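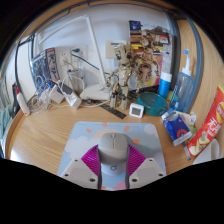
Cleaning and Caring for a Wooden Desk

A desk top collects skin oil, dust and drink spills in a small area, mostly within reach of the keyboard. The finish takes nearly all of the wear. The steps on this page apply to sealed wood (lacquer, varnish, polyurethane). Oiled and waxed tops have their own section further down.

Identify the finish

Put one drop of water on a spot at the back of the desk and leave it for 3 minutes. If the drop stays round and wipes off without a trace, the surface is sealed. If the wood darkens under it, the finish is oil or wax, or it has worn through. Test the area in front of the keyboard as well. Wrists wear that strip first.

Weekly cleaning

1. Clear the top completely. Lift things off; grit under a monitor foot will scratch if the foot is dragged.
2. Dust with a dry microfiber cloth, following the grain.
3. Wipe with a second cloth, wrung out until it no longer drips. Plain water is enough most weeks.
4. Dry at once with a clean towel, including the front edge and any cable hole.
5. Wait until the top feels dry before putting mats and pads back.

For greasy patches, add two or three drops of dish soap to a bowl of warm water. Wipe, then go over the area again with plain water. Soap left behind dries to a dull film that looks like wear and picks up dust.

Do not use window cleaner, bleach wipes or melamine sponges. Ammonia softens some lacquers, and the sponges are a fine abrasive.

Mouse pads and desk mats

Pads protect the finish but also hide it from light. On pale woods the exposed surface darkens or yellows over time and the covered area does not. Shift the pad by a hand's width every month or so. Rubber-backed pads can mark some lacquers, particularly in August when a desk by a window gets warm. A thin sheet of felt or cotton under the pad prevents this.

Cloth pads can be washed by hand in lukewarm water with a little dish soap. Use a soft brush on the top face, rinse until the water runs clear, press out the water in a towel and dry flat. Keep them out of the dryer – the backing can curl or come loose. Hard pads only need a damp cloth.

White rings

A white ring is moisture held in the finish. Lay a dry cotton cloth over it and pass a warm iron (lowest setting, no steam) across the cloth for a few seconds at a time. Check between passes. Dark rings have reached the wood and need sanding.

Oiled and waxed tops

Skip the soap. Dust, wipe with a barely damp cloth and dry. When the water drop test starts to leave a mark, rub the top lightly with 400 grit paper along the grain, remove all the dust and apply a thin coat of the same oil or wax as before. Wipe off the excess after the time given on the can. Oily rags can catch fire by themselves; spread them flat outdoors to dry before throwing them out.

Room humidity

Solid tops move with the seasons. Between 40 and 53 percent humidity is a comfortable range for most of them. Keep the desk away from radiators, and leave table top screws in their slots slightly loose so the wood can move.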